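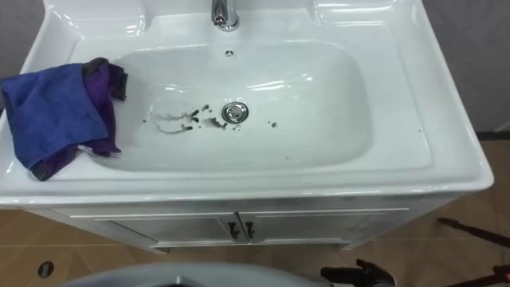

Moving out of a rented flat: what counts as "clean" for the deposit?

Posted by Tarketside, June 7, 2018

We are leaving our flat after two years and the agent (Adance Lettings) wants it "returned to a professional standard". The tenancy agreement says nothing about using a cleaning firm. They have sent a price list with a full clean at £200 and the bathroom on its own at £67. Can they take this out of the deposit if we do the work ourselves? The check-in report runs to a lot of pages but only says "bathroom clean, no marks" for that room. We moved in one December and did not take any photos of our own, which I now regret.
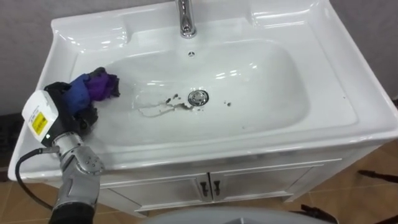
Brownish-grey marks to the left of the drain.

Also, do we have to be there for the check-out inspection? My partner will have started her new job by then and I would need to take a day off.

Samran Thammasiri

You have to give the flat back as clean as it was at the start, allowing for fair wear and tear. Cleaning is not covered by wear and tear, so dirt can be charged for, but who does the cleaning is up to you. If the agent wants to deduct money, they have to show the difference between the check-in and check-out reports. A price list is not evidence of anything.

Go through the check-in report room by room and write your own notes next to each line. Take dated photos when you have finished, with the lights on, including inside the oven and the cupboards. Email them to the agent on the day you hand over the keys — keep a copy yourself.

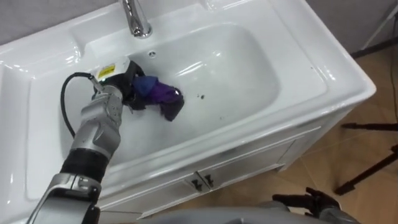

Bathroom basin, with a few small specks on the bottom.

You do not have to attend the inspection, but I would if you can. Ask for the report in writing either way. If you disagree with a deduction, use the free dispute service run by whichever scheme holds the deposit. You should have been given the scheme's details when you moved in. Check that first, as it matters if they never protected it.

Chareonsuk

Just pay for the clean. I argued with mine for weeks and got £40 back.

Asar

I would not pay for it before they have even looked. We did ours over a weekend and left the bathroom until last, as we were still using it. 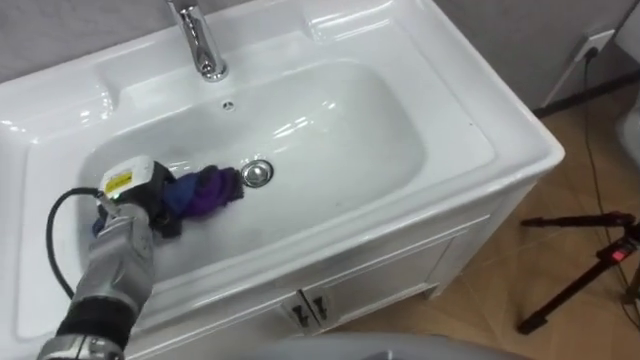 The things that came up on our report were the extractor fan cover, the tops of the doors and limescale on the shower screen. White vinegar dealt with the limescale, though keep it off natural stone. Read the meters before you go as well, and tell the council the date you are leaving. Ours carried on billing us for council tax and it took two letters to sort out.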